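I have been meaning to write up how the budget for the towel job came together, mostly so that I have it in one place when we do the next one in October.

The arm was the easy line. It came to us when the Avcombe lab closed its second bench, so all we paid for was the van and 2 hours of somebody's time to check the joints. I had put nothing in the plan for anything else, which was silly of me. An arm needs something to stand on and something to work at, and we had neither.

For the thing to work at we wanted a bathroom vanity with a basin. Teodoro Panganiban priced a made-to-measure one from Samonte, with removable panels, and the quote came back at 2,073. My whole allowance for the year was 2,000. We bought an ordinary one instead and I have not missed the panels. If you are planning something like this, look at ordinary bathroom furniture first. It is made to the sizes people have at home, and that was the point for us.

Towels I got wrong in the other direction. I ordered a small pack and thought it would last. Towels change with handling, and we now keep enough to rotate them. I would put 60 down for towels and toiletries at the start and treat it as gone.

Things I left off the first list and had to buy later:

Clamps for the table.
Longer cables, and then more of them.
A proper stand for the side camera.
A spare set of fingers for the gripper. Amado Tagle asked for these at the first meeting and I said they could wait. They could not.

The wrist camera took the longest to decide. Zedari do a good one but the lead time was more than I could plan round, so we went with a smaller one from Vatommont. It sits close to the cloth, and terry loops at that distance are a fair test of any lens. I am happy enough with it. The side view matters more for seeing how the arm gets into the basin, and I would spend there first if I had to choose.

The other cost is floor space. Measure the room with the arm stretched out, then add room for a chair and a person. We moved the table twice before we could reach both the basin and the counter – each move meant setting the cameras up again, and that is a morning gone every time.

Next on the list is a second basin of a different shape, if there is money left. I have asked for prices and will add them when they come.

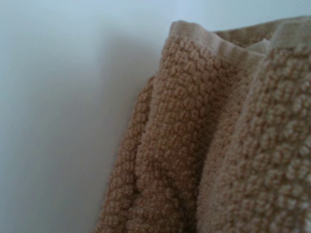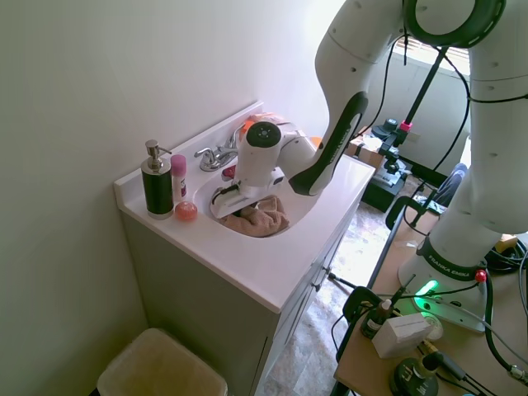
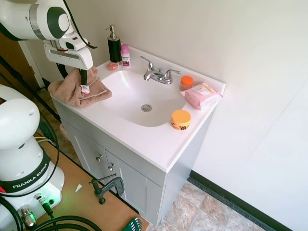
The brown towel close up, then with the arm down in the basin, then at the left end of the counter.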